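I've got a drawer full of old phones, and last weekend I finally sorted them for the Liltance trade-in. It took 20 minutes, and it's easy!

1. Clear a spot on a hard, light surface. Dark phones really show up on a marble pattern.
2. Power everything off and lay the phones side by side, screens up. (Leave a little gap so the frames don't rub.)
3. Check the frame colors. With the screens off they all look alike to me, so I go by the pink, purple or blue along the edge.
4. Tilt each one toward the light and hunt for scratches.
5. Jot down the model, then wipe the glass with a dry cloth. 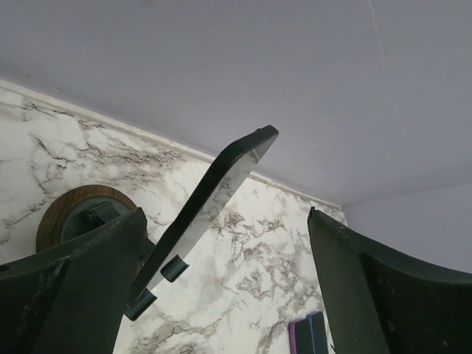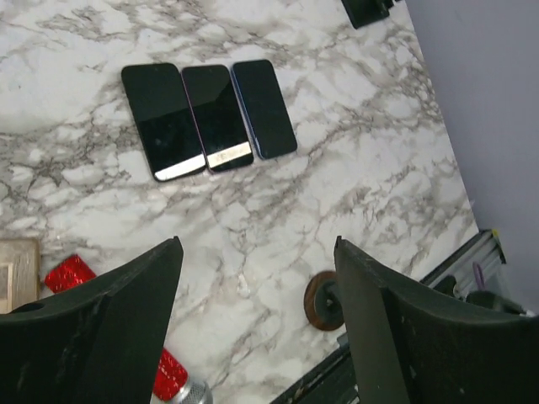
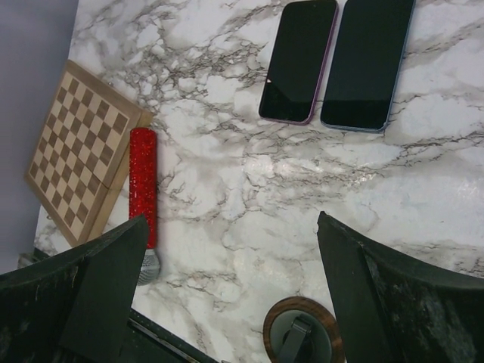
*Last photo: two phones side by side, with the chessboard over on the left.*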